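Home | News | Labs | Subscribe
Search this site Go

Gripper trials, week 2

Hand-held grippers side by side all week, old Mirkov jaws against the new Forkutden ones. Small stuff on the ottoman mostly, cloth and a little wooden box. 586 grasps logged so far.
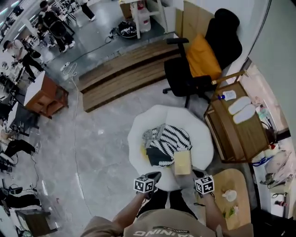

Mirkov still better on thin fabric. Forkutden closes faster but the trigger is stiff, and Thitima wants a softer spring befor we go on. Marker tracking dropped out 4 times, all near the windows.

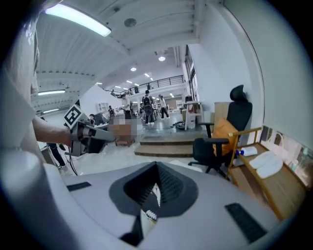
Photo: Somkiat Pongsiri

Camera mounts next. Rattana has the spare cables, ask her frist.

Recent items
Stallville arm: first notes
Somboon controller update
August log, 34 pages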